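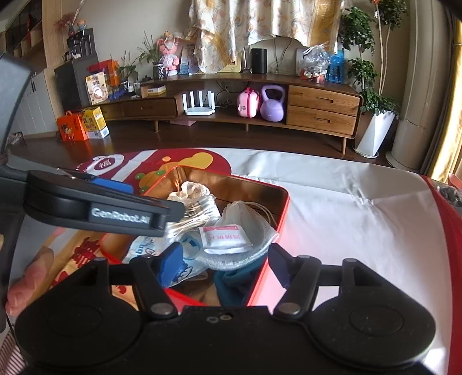 ## 653 Bücher auflösen, ein Thread

**1/15**
Im September habe ich die Bücher meines Onkels übernommen. Laut seiner Liste 653 Stück, vor allem Reiseberichte, Krimis und Regionalgeschichte. Meine Wohnung hat zwei Zimmer. Ich schreibe auf, wie ich vorgegangen bin, weil mich danach mehrere Leute gefragt haben.

**2/15**
Angefangen habe ich mit der Liste. Mein Onkel hat sie mit Schreibmaschine geführt: Autor, Titel, Jahr, Regalbrett. Die Regalbretter gibt es nicht mehr, die Spalte war trotzdem nützlich. Was bei ihm nebeneinander stand, gehörte meistens auch zusammen.

**3/15**
Zuerst kam alles weg, was muffig roch. Schimmel wandert. Solche Bücher gehören nicht in dieselbe Kiste wie der Rest, auch nicht für eine Nacht. Bei mir waren es vor allem Taschenbücher, die im Keller an der Außenwand gelegen hatten.

**4/15**
Danach jedes Buch einmal durchblättern. Es klingt mühsam und ist es auch. Gefunden habe ich Fahrkarten, eine Arztrechnung, getrocknetes Laub und einen Brief von meiner Großmutter, den in der Familie keiner kannte. Der Brief liegt jetzt bei meiner Mutter.

**5/15**
Widmungen: Ich habe sie dringelassen. Ein Name auf dem Vorsatzblatt senkt den Preis bei gewöhnlichen Büchern ein wenig, herausgeschnittene Seiten senken ihn auf null.

**6/15**
Für die älteren Sachen war ich bei Dilek Çınar im Antiquariat Birkell. Sie wollte vorab eine Auswahlliste und Fotos von Titelblatt, Rücken und Schäden. Bitte nicht einfach mit vollem Kofferraum vorfahren. Sie sagt, das passiert ständig, und sie muss die Leute dann wieder wegschicken.

**7/15**
Was sie genommen hat: 14 Bände Regionalgeschichte und eine Reisebeschreibung mit gefalteter Karte. Was sie nicht genommen hat: sämtliche Lexika, sämtliche Buchclubausgaben, die komplette Klassikerreihe in Kunstleder. Auf die Reihe hatte ich gehofft.

**8/15**
Zu den Lexika, weil die Frage sicher kommt: Will niemand. Das Sozialkaufhaus nicht, die Schule nicht, das Antiquariat auch nicht. Den Atlas habe ich behalten, der Rest ging ins Altpapier. Feste Einbände vorher abtrennen, falls euer Wertstoffhof das verlangt. Meiner wollte es so.

**9/15**
Ankaufportale habe ich mit Sinik ausprobiert. ISBN eintippen, Preis ablesen. Die meisten Titel lagen im Centbereich, viele wurden abgelehnt. Bücher ohne ISBN kann man dort gar nicht anbieten, das betraf bei mir die halbe Sammlung. Für neuere Sachbücher würde ich es wieder machen, für Romane eher nicht.

**10/15**
Verpackung: kleine Kartons. Große Umzugskisten voller Papier hebt kein Mensch gern ein zweites Mal. Bücher liegend oder mit dem Rücken nach unten, nie mit dem Schnitt nach unten, sonst zieht sich der Buchblock aus dem Einband. Lücken mit Packpapier füllen. Bei Zeitungspapier färbt die Druckerschwärze ab.

**11/15**
Karton an zwei Seiten beschriften. Ich hatte anfangs nur den Deckel beschriftet und dann gestapelt. Den Rest könnt ihr euch denken.

**12/15**
Die finnischen Krimis gingen an den Lesekreis Pesonen. Die lesen im Original und waren froh über alles, was vergriffen ist. Überhaupt lohnt es sich, nach kleinen Vereinen zu suchen, bevor man einen ganzen Bestand pauschal abgibt. Eine Mail hat gereicht, die Antwort kam am selben Abend.

**13/15**
Offene Bücherschränke: bitte mit Maß. In Breststead steht einer am Bahnhof, und wer dort drei Kisten auskippt, macht den anderen Arbeit. Ich habe immer nur eine Tasche voll mitgenommen und bin erst wiedergekommen, wenn Platz war. Die Krimis waren meistens am nächsten Morgen weg. Ein Ratgeber zur Steuererklärung von früher stand dort noch Wochen später, den habe ich selbst wieder herausgeholt.

**14/15**
Zum Geld: Es hat für die Kartons, den Sprit und ein Abendessen mit meiner Mutter gereicht. Wer eine Sammlung erbt und mit mehr rechnet, sollte vorher jemanden fragen, der nichts daran verdient. Und die Entrümpelungsfirma erst bestellen, wenn die Durchsicht erledigt ist. Bei uns war der Termin schon gemacht, ich musste ihn verschieben, und das war teurer als gedacht.

**15/15**
Behalten habe ich den Atlas, die Reiseberichte über Island und ein Kochbuch mit Anmerkungen meines Onkels. Neben dem Rezept für Linsensuppe steht »mehr Essig«, zweimal unterstrichen. Fragen gern hier drunter, ich antworte heute Abend nach 20 Uhr.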